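4.2 Getting the flap pose right

So the first version of our perception stack, which we called Tison, was pretty bad at this. It found the animal cards just fine, but the planner (Gelten) doesn't care about animals, it cares about the red trays, and they're shiny! Depth readings on them dropped out all over the place. We ended up reading the label first, matching it to a slot in the board model, and only then fitting a plane to the tray under it (Fig. 3). 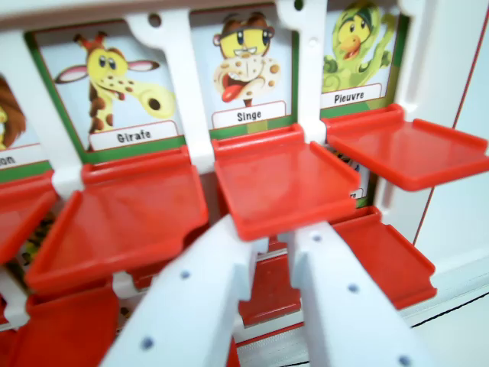

Figure 3. Wrist view of the board, with the labels "Girafe", "Singe" and "Pieuvre" in the upper row.

Matching by label gave us a second headache, and I'll admit I didn't see it coming. Our text reader was set up for English, so I swapped in a French word list and let it accept partial matches, as long as the neighboring slots agreed. I also made the fit wait for 8 wrist views before Gelten gets a pose. On the 222 trials in the Drotcombe set, the planner asked for another look in 20 of them, mostly on the lower row. Teemu Tuominen rewrote the retry logic after that, and we use his version in Section 5.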